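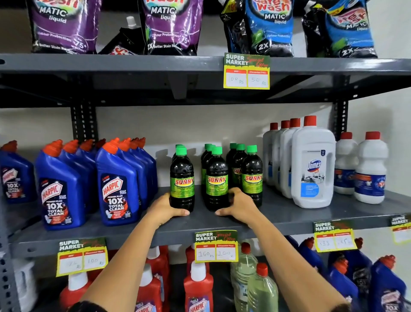 Page last changed: June

Filed under: Household > Cleaning aisle > Questions we get a lot

The Ulcombe Shopper's Page: Buying Cleaners Without Being Had

We buy our own soap. No store or brand pays for this page, and if it sounds grumpy, that comes from years of reading labels.

Is the "Special Offer" tag a real saving?

Sometimes. The usual tag has two boxes, one for MRP and one for Discounted Price, and the numbers are often written in by hand. MRP is the most a store may charge, so a price under it doesn't prove you're getting a deal. Plenty of stores sell under it all year. Compare the price with what you paid last time. If you don't keep receipts, start with the detergent ones, as those are the big spends.

Also check which product the tag belongs to. A tag clipped to the edge of the top shelf, where the detergent pouches stand, has nothing to do with the cleaners one shelf down. Shoppers mix these up all the time and the store is in no hurry to correct them. Ask before you get to the register.

What does "2X Better Stain Removal" mean?

Better than what? That's our whole answer. Look on the back for small print saying what it was tested against, and on which stains. You may find it. If you don't, treat the line as decoration. You can see it on more than one MATIC liquid pouch on the same shelf, so it won't help you choose between them anyway.

And "10X Total Clean"?

Same problem, bigger number. We have no idea how you'd clean a toilet ten times more totally. The Harpic may do a fine job for you, and the way to find out is to use it in your own bathroom and look.

"Kills 99.9% of germs." Surely that one is solid?

It's a lab claim, and a lab has a timer. Read the directions for how long the stuff has to sit. If you squirt, swish and flush right away, don't expect the number on the front.

The pouch says "75+ washes." Will I get 75?

Depends on your hand. Wash counts rest on a set dose, so find out what that dose is and then be truthful about what you pour. We tried it with a Gatetti pouch that cost us 577 rupees. Measuring with the cap, we came within 3 washes of the promise. Pouring by eye, we ran out 20 washes early. Same machine, same family, same shirts. We were annoyed, mostly at ourselves.

Pouch or bottle?

Work out the price per liter and ignore the shape. Stand-up pouches are often sold as the thrifty choice, and some are. Others aren't. A pouch with a spout is easier to pour from than one you have to snip, and a snipped pouch WILL fall over in the cupboard.

Does a darker liquid clean better?

No. SUNNY is nearly black in its clear bottle and Domex comes in white bottles where you can't see the liquid at all. Color tells you nothing about strength. Read what's in it and how much water to add.

Should I take the bottle at the front or one from behind?

Pick up the front one, look at the date and the cap, then look at one behind it. Stores are supposed to put older stock in front. Take whichever has the tighter cap and the later date, and put the other one back where it was, label out. If there's stickiness around the neck, leave it.

The bottles all stand together. Can I use them together?

Please don't. Toilet cleaners are often acid, and some other cleaners contain bleach. Mixed, those two can give off a gas that will hurt you. Sharing a shelf means the store files them under "cleaning" and that's all. Use one product, rinse well, and open a window.

Do I need a separate cleaner for every room?

We doubt it. In our house 2 products cover nearly everything: a toilet cleaner for the toilet and a multi-purpose one for the rest. "Multi-purpose" is on the label of lots of bottles, but look for the list of surfaces. Marble and other natural stone are the usual exceptions, and acid will mark them.

Is the store brand at Barros any good?

The floor cleaner, yes. The dish liquid is thin and we went through it fast. We haven't bought their detergent and won't guess.

What about the Trornik refill scheme?

Readers keep asking. We looked in on a Thursday evening and the refill cost more per liter than the full bottle beside it. If that has changed, send us a receipt with both prices on it. Leaflets don't count.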